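Lista de comprobación de superficies de trabajo y almacenaje — Taller Brornmont
Revisión de abril, nave 2. Inspector: Chalerm Rattanakul. Responsable de zona: Chaiwat Chantharasri.
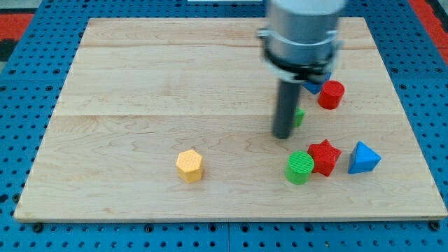

La revisión se hace con la nave parada, antes del turno de las 7:00. Cada punto se marca como Conforme (C), No conforme (NC) u Observación (O). Las NC llevan plazo y persona asignada. Las O se repasan en la siguiente visita y pasan a NC si siguen igual.

1. Bancos y tableros

1.1 Bancos nivelados y sin cojeo. C
1.2 Tableros de madera sin astillas, grietas abiertas ni restos de cola. O
Comentario: dos tableros del almacén intermedio presentan el canto áspero. Lijar con grano 120 y repasar a mano. Pueden seguir en uso con guantes hasta entonces.
1.3 Juntas encoladas cerradas en toda su longitud. C
Comentario: comprobado con galga en las piezas recibidas de Brivthorpe. No entra la hoja más fina en ninguna.
1.4 Tornillería de fijación apretada y sin cabezas salientes en zona de paso. NC
Comentario: el banco de montaje junto a la puerta tiene un tornillo flojo en la pata trasera. Ya figuraba como observación en la revisión anterior. Plazo: una semana. Asignado a C. Chantharasri.
1.5 Carga máxima rotulada en cada banco. C

2. Almacenaje de madera

2.1 Tablones apilados sobre rastreles, con separación uniforme. C
2.2 Altura de pila por debajo de la marca del pilar. C
2.3 Humedad de la madera anotada en la ficha de lote. O
Comentario: faltan las lecturas de dos lotes de haya. El xilohigrómetro estaba sin pila; se ha repuesto durante la visita. Completar las fichas y guardar copia en la carpeta del lote.
2.4 Retales clasificados y fuera del pasillo. NC
Comentario: el carro de retales invade la línea amarilla. Se retiró en el momento, pero el punto queda abierto hasta que se asigne un sitio fijo. La propuesta de ponerlo detrás de la escuadradora no es válida, tapa el cuadro eléctrico.
2.5 Estanterías Bunnag ancladas a pared y con placa de carga legible. C
Comentario: placa de 900 kg por módulo. La carga actual está muy por debajo.

3. Máquinas fijas

3.1 Resguardos colocados y sin puentear. C
3.2 Parada de emergencia probada en cada máquina. C
3.3 Cuchillo divisor de la escuadradora alineado con el disco. C
3.4 Velocidad del eje de la tupí según la herramienta montada. O
Comentario: el selector estaba en 4000 rpm con una fresa que admite más. No hay riesgo, pero la ficha de herramienta no estaba en el soporte. Reponerla.
3.5 Empujadores al alcance del operario. C
3.6 Cinta de la lijadora sin cortes ni solapes levantados. C
Comentario: cambiada este mes. Guardar el albarán de Merkus con la hoja de mantenimiento; la última vez apareció en la oficina.

4. Aspiración y polvo

4.1 Bocas de aspiración conectadas y compuertas cerradas en máquinas paradas. NC
Comentario: compuerta de la cepilladora abierta. Resta caudal al resto de la línea. Corregido en la visita, se mantiene la NC por reincidencia.
4.2 Sacos vaciados antes de la marca de llenado. C
4.3 Caudal medido en el colector principal. C
Comentario: alrededor de 3000 m³/h con las compuertas ya en su posición, dentro de lo previsto para la instalación.
4.4 Superficies altas sin acumulación de polvo. O
Comentario: bandejas de cable sobre la zona de lijado. Limpiar con aspirador, nunca con aire comprimido.

5. Incendios y evacuación

5.1 Extintores accesibles, con precinto y presión en zona verde. C
5.2 Salidas libres y señalizadas. C
5.3 Trapos con aceite en recipiente metálico con tapa. C
5.4 Barnices y disolventes en armario ventilado. O
Comentario: un bote sin etiqueta en la balda inferior. Se retira como residuo si no se identifica.

Resumen de puntos abiertos

NC: 1.4, 2.4, 4.1.
O: 1.2, 2.3, 3.4, 4.4, 5.4.

El punto 4.1 se cerrará cuando se coloque el cartel de compuertas junto al interruptor general. Para el 2.4 hace falta plano de planta con la ubicación nueva, firmado por el responsable de zona y entregado al inspector antes de la próxima revisión.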